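# Chapter 4. When the Work Is Shown to a Machine

For most of the last century, automation arrived at a workplace in a truck. The machine was built somewhere else, by people who had never stood at the line, and the workers met it on the day it was bolted to the floor. In this chapter we look at a newer way. The task is first done by a person who holds the same kind of gripper that the robot will later use, and the movements are recorded. The worker is then a kind of teacher, although very few job contracts use this word.

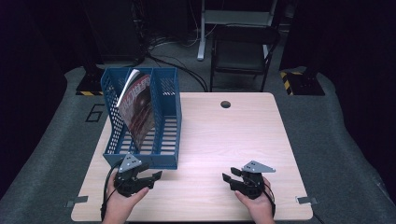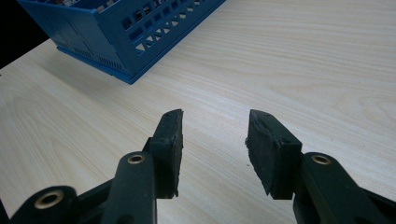
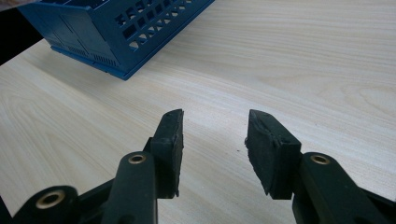 *Figure 4.1. Table work with hand-held grippers.*

The case that we follow through the chapter is the company Veltska, which prepares printed matter for schools and offices in the town of Beler. Its sorting department has 61 employees. They take magazines, folders and catalogs from incoming boxes, put them in the right holders and send them to packing. It is light work, but it is the same light work for the whole shift, and the company had difficulty to keep people longer than a year or two.

In December the management announced a project with the name Horkus. A part of the sorting would be given to robot arms, and the arms would learn from recordings made by the department itself. The first plan asked for 893 recordings of one single task, placing a magazine in a file holder. When the recording period ended, the number was 1051, because many early attempts were made too fast and had to be repeated.

## 4.1 What the workers noticed first

A person who has sorted paper for ten years does not think about fingers. She feels that two magazines are stuck together, she bends the cover a little, she pushes with the side of the hand. With a gripper most of this disappears. There are two jaws, they open and they close, and everything else must be done by the arm and the shoulder.

Several employees told us that the first days were embarrassing. The best sorters were often the slowest with the grippers, while some new colleagues, who had fewer habits, learned it in one afternoon. This changed for a time the order of respect in the department. Supervisors did not expect it and had prepared nothing for it.

A second observation concerns speed. In ordinary sorting, a fast worker is a good worker. In recording, a calm and clear movement was worth more, and the supervisors had to say this many times before it was believed. One woman described it as "walking with a small child on the street." You know the way, but you go at the other one's step.

Small things also became important:

- how wide the jaws are opened before the magazine is reached
- from which side the holder is approached
- the condition of the pads, which wear and must be checked
- where the cables lie when both arms are moving

None of these points was in the old job description. After the project began, the company added a page for them, and the pay grade stayed the same. We come back to this question in section 4.3.

## 4.2 Who owns a movement?

When a worker leaves a company, her skill normally leaves with her. A recording stays. It can be copied, sold together with the equipment, or used in another building where she has never worked. At Veltska the employees signed a form of two pages, and in our interviews only a few could say what was in it.

The Ionescu agreement, which was signed later for the same department, tries to give an answer. It says that recordings may be used only for the tasks named in the agreement, that nobody may be judged on his or her performance while recording, and that a recording session may last at most 30 minutes before a pause. It also gives each participant the right to return to the former position for as long as that position exists. The last words are the weak place of the text, and both sides knew it when they signed.

Some readers will think that a movement as simple as lifting a magazine cannot belong to anybody. Others will answer that the company needed it enough to ask for it more than a thousand times. Before you continue to section 4.3, write down which side is closer to your own opinion and keep the note, as you will need it for the group work at the end of the chapter.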